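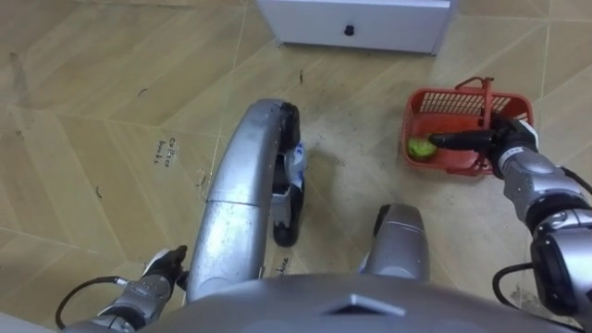

## 3.2 Baskets and floor-level storage

**Figure 2.** Small rectangular basket in red plastic, with latticed walls, an open top and an arched carrying handle, resting on beige floor tiles.

The second part of the survey dealt with containers kept on the floor. Earlier work on domestic tidying has mostly treated shelves, drawers and cupboards, and has recorded the floor only as a place where objects are left by mistake. In the Oltville households this division did not hold. Many residents used the floor as a regular storage level, and a container standing there was often the first place to which small objects were returned.

We recorded 70 containers in total, of which 56 were in use at the time of the visit. A container was counted as in use if it held at least one object or if the resident could name its contents without looking inside. The remainder were empty, stacked inside one another or set aside for disposal. Boxes with fixed lids were excluded, as were bags without a rigid base.

Containers were coded on four features: wall type (solid or open), top (open or covered), handle (none, paired or single) and footprint. The type shown in Figure 2 was coded as open-walled, open-topped and single-handled. The two coders disagreed most often on wall type, chiefly where a solid wall had a row of slots below the rim. These cases were coded as solid unless the openings extended over more than half the height of the wall.

Open walls affected use in two ways. Residents reported that they could judge how full a latticed basket was from a standing position, and they were less likely to empty it in order to find something. On the other hand, narrow objects such as pencils and hair grips tended to work through the openings when the basket was lifted. In the Primerton pilot this had led several households to line their baskets with a cloth or a sheet of card. The same practice appeared in Oltville, although less often – possibly owing to the larger share of homes with hard floors, where dropped objects are easily seen and picked up.

A single arched handle allows a basket to be carried in one hand, leaving the other free to open doors or collect further objects. It also restricts access from above. Residents who sorted objects into a handled basket generally approached it from one side of the arch and seldom used the space directly beneath it. The contents therefore built up unevenly, and in heavily filled baskets the load hung to one side when carried. Paired handles did not produce this effect but required both hands.

Floor surface was recorded for each room. On tiles, empty plastic baskets slid easily when knocked, and their resting positions varied between the morning and evening visits. On carpet they stayed where they had been put. Following the Pinto protocol, a basket was classed as displaced if it had moved more than 30 cm from its first recorded position. We departed from the protocol in one respect: baskets carried to another room and brought back within the same visit were not classed as displaced, as this was part of their normal use.

Each tidying session was observed by 2 members of the team, who kept separate notes and compared them afterwards. Timings were taken from the moment the resident first touched an object to the moment the last one was put down. Pauses were left in. Results by container type are given in Section 4, together with the comparison against the Dredetti scale for household order.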